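## 4. Agreement between color words and stones

### 4.1 Material

The sapphires used in this part of the study came from the loose stock of Amato, a dealer with an office in Cinberg. We received 130 stones, all cut, all blue, and none of them mounted. The dealer had already written a short color description for each stone, which is the description that the buyer reads in the online listing. We didn't change these descriptions and we didn't show them to the graders before the end of the work.

Treatment of the stones was not a criterion for selection. Most of the stock was declared as heated by the dealer, and we accepted this declaration without testing it. Stones with strong color zoning, where one part of the stone is clearly paler than the rest when seen from the table side, were kept in the set. It can be argued that they should be removed, but they are sold under the same words as the other stones and so they belong to the question we ask.

Before each session the stones were wiped with Kernutine, left to dry on lint-free paper, and returned to their numbered boxes. Fingerprints on the table facet make a blue stone look more gray, and this effect is larger than many sellers believe.

### 4.2 Procedure

Seven graders took part. Each of them graded the full set in two sessions, and the order of the stones was changed between the sessions. The light was a Banurel daylight lamp, fixed above a matte white tray, and the window of the room was covered. A grader was allowed to turn the stone with tweezers and to look at it for as long as he or she wished.

The graders had to choose one word from a closed list of eight. The list was made from the words which the dealer uses most often in the listings: pale, light, medium, vivid, royal, deep, dark and inky. We are aware that these words don't all describe the same property. "Vivid" speaks mainly of saturation and "dark" speaks mainly of tone, while "royal" is a trade word and has a different meaning from one seller to the next. This mixture is a fault of the list, but it is the same fault that the buyer meets.

A further difficulty is that the identity of a stone is not written on it. Packaged goods carry printing, and lettering on a bag can be read even when many items lie close together (Figure 2). A loose sapphire has no such surface, and if it is put back in the wrong box the error can stay there until somebody weighs the stone again. For this reason only one box was open at any time, and the number of the box was read aloud by the grader and repeated by the person who kept the record.
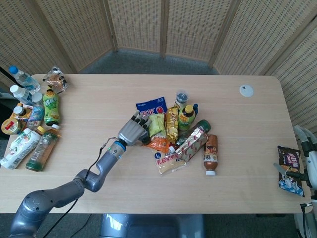

The record was kept on paper and typed later. When a grader wanted to change an answer, this was permitted as long as the box was still open. After closing, the answer was final. We kept the first answer in the record as well, because a change of mind is in itself a sign that two words are near to each other for this grader.

### 4.3 Observations

Agreement was best at the two ends of the list. Stones called pale in the first session were in most cases called pale again in the second one, and the same is true for inky. In the middle of the list the situation is less good. The words "medium" and "vivid" were often exchanged, also by the same grader, and "royal" was used freely by some graders and almost never by others.

The dealer's own descriptions were more generous than those of the graders. Where the two differed, the dealer had usually chosen the word with the higher commercial value. We don't suggest that this was done with bad intention. The descriptions were written over a long period and under the ordinary office light, and the person who writes them knows the purchase price of the stone.

Stones with color zoning gave the weakest agreement. Several graders told us afterwards that they had judged such a stone by its best area, and others had tried to form an average of the whole face. Our instructions didn't say which of these was correct. In a new study the instruction should be given in writing, together with one zoned stone as a practice piece.

### 4.4 Limits of this part

The set comes from a single dealer and contains very few stones of green-blue color. The lamp was new at the start and was not measured again at the end, so a small change in its light can't be excluded. The results also say nothing about mounted stones, where yellow metal behind the pavilion changes the color that is seen from above.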